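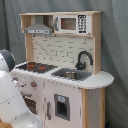
Play Kitchen Corner Opens at Mangubat Family Library

April 19, 2023

The children's floor at Mangubat Family Library has a kitchen now, and what a kitchen it is! The pretend-play corner opened this morning with a child-sized cooking station in light wood and white, and the first young cooks were lined up well before story time.

Children's librarian Raelene Fairweather had been hoping for one ever since the old puppet theater wore out last year. She wanted something with plenty to do on it, and this one delivers. It has a stovetop with red burner markings, a gray range hood, a microwave tucked up under the top shelf and a black faucet that curves over the counter like the one at home (only much shorter). Even the wall behind the counter has its own printed tile pattern.

"I love the microwave most," said Fairweather. "The kids go right to it. I had a pretend soup ordered from me, cooked and served in the time it took me to find a chair."

The money came from the library's used book sale in March, where 61 families bought books, puzzles and more than a few very old travel guides. Kivex, the hardware store on the corner, lent the tools for putting the kitchen together, and Aigars Siliņa, who runs the Saturday building club, took charge of the screws and the instruction sheet. He had expected to be done in an hour. It took closer to an afternoon, with a break for coffee and one panel that went on backward the first time.
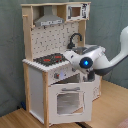

Siliņa is especially pleased with the oven, which has a door that swings down and a handle across the top. "Open it and somebody will put a cake in there," he said. "Or a shoe. We've had a shoe."

The corner is meant for children from 2 to 6, though older brothers and sisters are welcome to come and be customers. Toy dishes and cloth vegetables are kept in a bin at the children's desk, so just ask. Parents can sit right alongside, and there are picture books about food on the low shelf by the window, including a great big one about pancakes that has already been checked out twice.

Fairweather is planning a pretend restaurant morning next, with paper menus the children draw themselves. There is room for 22 children, and sign-up is at the desk on the children's floor. Aprons from home are very welcome, the more colorful the better!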